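Operator and Procedures Author, Domestic Manipulation (two posts)
Unau programme, Hondia site
Posted 2023-05-04

The Unau programme is recruiting two people to work on its rules for operating two-armed robots in furnished rooms. Both posts combine practical operation with technical writing. The successful applicants will carry out clearing tasks under the existing rules, record where those rules are unclear or wrong, and draft the replacement text.

Background to the work

The current rule book is issue 7. It was written for a bench cell with a fixed fence and a level, uncluttered floor, and was later extended to living rooms by adding paragraphs. Some of those paragraphs contradict the ones they were added to. Clause 4.2, for example, requires a marked boundary on the floor, while clause 9.1 forbids tape on any carpet or finished surface. Operators have been resolving such conflicts by local habit, and the habits differ between shifts.

Issue 8 will be written afresh for rooms with ordinary furniture. The reference task is the removal of light articles, such as a plastic drinks bottle, from a table to a waste bin on the floor beside it. 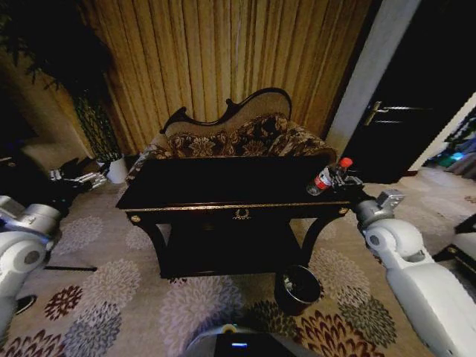

Issue 8 must state, for each step of a task, what the operator checks, what the robot is permitted to do and what ends the step. The wording "as appropriate" is not accepted in any clause. A draft of the section on grasping exists and has been tried by operators at Hondia and Ferker. The sections on approach, release and recovery from a dropped article have not been started.

Duties

Operate the robot by remote control and in supervised automatic mode, for no more than two sessions a day.
Complete the pre-session check and sign it before the arms are enabled.
Keep a written log of every stop, whether called by the operator or by the controller, giving the clause in force at the time.
Draft clauses, submit them for trial by an operator who did not write them, and revise them on the result.
Maintain the index of withdrawn clauses. There are 3,971 log entries from earlier issues which refer to clause numbers no longer in use, and these must remain traceable.
Attend the monthly review with the Faulkner site by video link.

Rules in force during sessions

Applicants should be content to work under the following from the first day. They are not open to variation by individual operators.

1. One person holds the stop control and does nothing else. The holder does not log, answer the telephone or move furniture.
2. No person enters the reach of either arm while the arms are enabled. Retrieving a dropped article by hand requires the arms to be disabled first.
3. Both arms count as active whenever one is active. An arm with no assigned task is still treated as able to move.
4. Fingers are inspected, open and empty, before the first grasp of a session and after any contact that was not planned. The inspection covers the finger surfaces, the link pivots, the visible screws and the run of any cable near the moving parts. 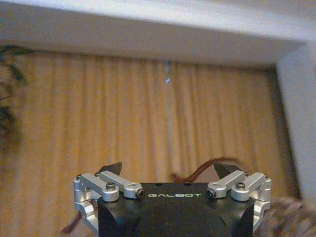 5. A fault found at inspection ends the session. Tightening a fastening and carrying on is not permitted, even where the operator is competent to do it – the fault is logged, and a second person releases the gripper for use.
6. Containers with liquid in them are outside the scope of the reference task. Where the contents cannot be established, the container is treated as full.
7. Hanging fabric, plant leaves and loose cushions are treated as obstacles with a margin of 400 mm, measured from their nearest point at rest.

Rule 7 is the one most often queried. The margin was set for curtains in a room with the windows open and has been applied to all soft furnishings ever since. A case for separate values would be welcome, provided that it rests on log entries. The same applies to low items on the floor, for which issue 7 gives no margin at all.

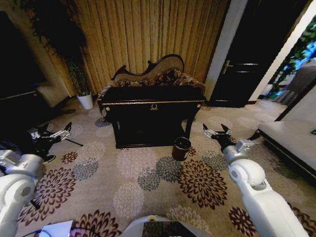 Arnout Vanhove, commenting on the draft of this notice, asked that the floor clause be given to one of the new appointees as a first piece of work. In his view a bin should be entered in the room plan as a fixed object for the length of the session, and any shift in its position should call a stop. He would also like cables and other thin objects lying on carpet to be dealt with in a clause of their own, as they are easily missed at the pre-session check.

That request has been accepted. Applicants may refer to it in their written sample.

Requirements

Experience of operating or commissioning robot arms, in any setting.
Ability to write short, testable instructions in plain English.
Familiarity with risk assessment for machinery. Formal certification is useful but is not required.
Willingness to have drafts tried, and marked as failed, by colleagues.

Terms

Both posts are full time and run until the end of November, with the possibility of extension if issue 8 is still under trial. Operators are paid a training allowance of 1,000 euros on completion of the induction.

How to apply

Send a CV and one written sample to the Unau programme office at Hondia. The sample should be a procedure of no more than two pages for placing an empty bottle in a bin with one arm while the other is at rest. It should include the conditions for stopping. Samples which leave the position of the second arm unstated will not be read further.

Shortlisted applicants will be asked to observe a session and then to write one clause from their notes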